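Notes on the Parish Registers of Villa

Aug 19, 2023

The registers of the former parish of Villa have now been read through in full, and it seems proper to set down what they contain before the second part of the work begins. Readers of this blog will recall that the books were moved to the diocesan archive when the parish was joined to that of Tumero, and that access has been by appointment since then.

There are 11 bound volumes. Nine hold baptisms, marriages and burials in the usual order. The remaining two are account books of the confraternity that maintained the side altar, and these had not been listed in the earlier inventory. In all, the baptismal entries come to 1,319. I have counted conditional baptisms with the rest, as the priests themselves did.

The language of the entries is Latin until the last two volumes, where the form shifts to the vernacular without any note of explanation. The hand of one priest, Corrado Marchetti, runs through a large part of the middle volumes. He wrote clearly and kept the margins for later notices of confirmation and marriage, a habit his successors dropped. Where a godparent came from outside the parish he gave the home parish as well, and it is through these remarks that the ties between Villa and Tumero can be followed long before the two were joined.

The marriage books require more caution. Dispensations are mentioned but the papers themselves are not attached, and the banns are recorded in two different ways. In several places the date of the third reading falls after the date of the wedding. I take these to be errors of copying, made when loose sheets were entered into the book at the end of a season. The burial books are plainer, with name, age, sacraments received and place of burial. Infants are often entered without a given name.

A word on the confraternity accounts. They record purchases of wax and oil, payments for the feast day, and a yearly gift to the poor of the parish. The members also paid for Masses for their dead, and the names in these lists can be matched in many cases to the burial entries. I had not expected the accounts to be of such help with the burials, and I would advise anyone working on a parish of this kind to ask for them at the start.

Permission to publish extracts has been granted for entries outside the closed period. Requests concerning later entries should be addressed to the archive in writing. I am not able to answer them here.
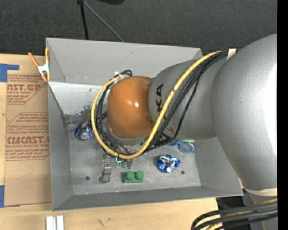

Next Steps

The index of surnames will be posted in August, beginning with the baptisms. Corrections to spellings are welcome and should cite the volume and page.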